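Home Features Reviews Back Issues Subscribe

We use cookies to remember your preferences and count visits. Accept / Manage

The License in the Drawer

By Baltazar Escobedo
September 10, 2025

My brother-in-law keeps a shoebox of software in his hall closet. There are floppy disks in it, and CDs in cracked cases, and a folded sheet of paper with a registration number in my sister's handwriting, the sevens crossed the way she learned to cross them in high school. He can't run any of it. The computer it belonged to went to the curb long ago. But he paid for those programs, as he will tell you at some length over pie, and he is not about to throw out something he paid for.

I thought about that shoebox a good deal this past January, when a little bookkeeping program called Trurska told me I could no longer open my own records. I had used it for years to keep track of a rental cottage in Waddale (my aunt's place, really, though I do the sums). I'd bought it outright, or believed I had, for $220. Then the company that made it was bought by a larger one, Seidel, and one cold morning I sat down with my coffee and a stack of receipts and found a gray box on the screen asking me to agree to new terms.

I clicked the wrong thing first. I think most of us would have. The button marked Continue took me to a page of monthly plans, and the one marked Not Now closed the program altogether, and it took me until lunch to find the small line of type that let me look at my old entries without changing them. All 1,938 of them were there, thank goodness, going back to the new water heater.

So I did something I had never done in my life, and read the license agreement. It took me two evenings and most of a pot of soup. It ran to 70 pages once I printed it, and I'd recommend printing it, if only because a pencil is such a comfort. Somewhere in the middle was a sentence saying that what I had bought was permission to use the program on one computer, for as long as the maker chose to keep its sign-in service going. The word "perpetual" did turn up, a few pages earlier, and had a definition all to itself that I read four times and still couldn't explain to you at a dinner table.

Now, I don't want to be unfair to people who make software. It has to be mended constantly, and somebody has to be paid to do the mending, and I have never once sent a thank-you note for a security update. A monthly fee can be a decent bargain if you use a thing every day. What bothers me is how a purchase can turn into a rental while you're busy with other things, and how softly it's done.

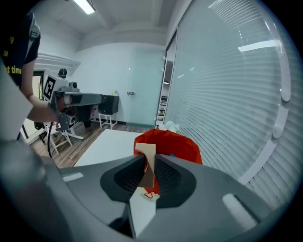 Ebony Stubbs wrote to me after I mentioned all this in my spring column, and said I was being sentimental. She had rented every program she used for years and slept fine, she told me, so long as she saved a plain copy of her files on the first of each month, in a format anything could open. "You're mourning the hammer," she wrote, "and you should be worrying about the shelves you built with it."

I've turned that over quite a bit, and she has a point, though I did like my hammer. I exported the cottage accounts that same week. They came out as one long, ugly spreadsheet with the dates all running backward, and I spent a rainy weekend putting them right.

After that I went looking for a replacement and settled on Carnton, a plain sort of program with a help page that seems to have been written by someone who has met a beginner. It cost less than $200, and its license fits on two sheets of paper. I read both of them before I paid, with the pencil, and wrote the registration number on an index card that now lives in the kitchen drawer with the batteries and the spare key to Waddale.

Get our features by email every other week. Sign up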